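Oiling the kitchen counters, again

11/09/2022
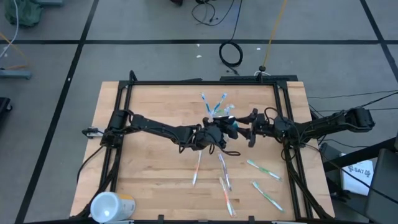 I have put off writing about the counters for most of the year because I kept changing my mind about them. When we redid the kitchen I wanted wood and my husband wanted anything else. I won, and so the upkeep is mine. The color I was after was a light butcher block, the same sort of pale top as the table in the photo, with the separate strips of wood still easy to pick out. Ours started out that way. Over the sink it is now closer to tea.

The counters came from Lekent, which is a small shop two towns over that mostly does stair treads. We paid $800 for two lengths, unfinished, and picked them up ourselves. The owner told us to oil them on all sides before they went in, including the bottom. We oiled the tops and the front edges and got tired. One of the two lengths cupped a little over the first winter and I'm fairly sure that is why. It has mostly flattened out since. If you set a marble on it, it still rolls toward the stove.

I used plain mineral oil for the first year. It's cheap and it doesn't smell, and it wears off fast. By the sink I was redoing it every few weeks. Water stopped beading and I'd get gray marks under the dish rack, which I sanded out by hand with 220 grit and then oiled again, and there is only so much of that a person wants to do.

Then Aslı Akgül, who lives behind us and has had wood counters a lot longer than I have, gave me half a jar of a wax she orders called Kevum. You put it on with a rag, wait overnight, and buff it. It made a real difference. It also made everything a bit sticky for two days, and the cat left prints in it. I would do it before going away for a weekend.

What I do now:

Wash the counter with dish soap and let it dry all day. I used to give it an hour and that wasn't enough.

Sand only the bad spots, going with the grain. Wipe up the dust with a barely damp cloth.

Oil first, a thin coat, and leave it overnight. Wipe off whatever is still sitting on top in the morning.

Wax the next evening. Buff when you get up.

The whole thing takes 13 minutes of work if you leave out the waiting and the sanding. I do it every three months, and the strip behind the faucet more often than that.

A few people have asked if I'd choose wood a second time. I think so, but I would put something else around the sink. My sister has a stone piece there from Bermúdez with wood on either side, and it looks fine — better than I expected when she described it to me. The seam between the two collects crumbs. She runs a toothpick down it.

I did scorch one spot last December with a pan of caramel. I sanded it down and there's a shallow dip now that you can feel but not see. Flour gets in it when I roll out dough.

I still haven't done the undersides. It would mean emptying the lower cabinets and lying on my back with a rag, and my shoulder has not been great since the summer. Maybe after the holidays.

Next up is the cutting board, which has a crack starting at one end. I've got a bottle of Otier wood glue and two clamps, and I need to find out whether that glue is all right around food before I open it. If anyone has used it on a board, please leave a comment.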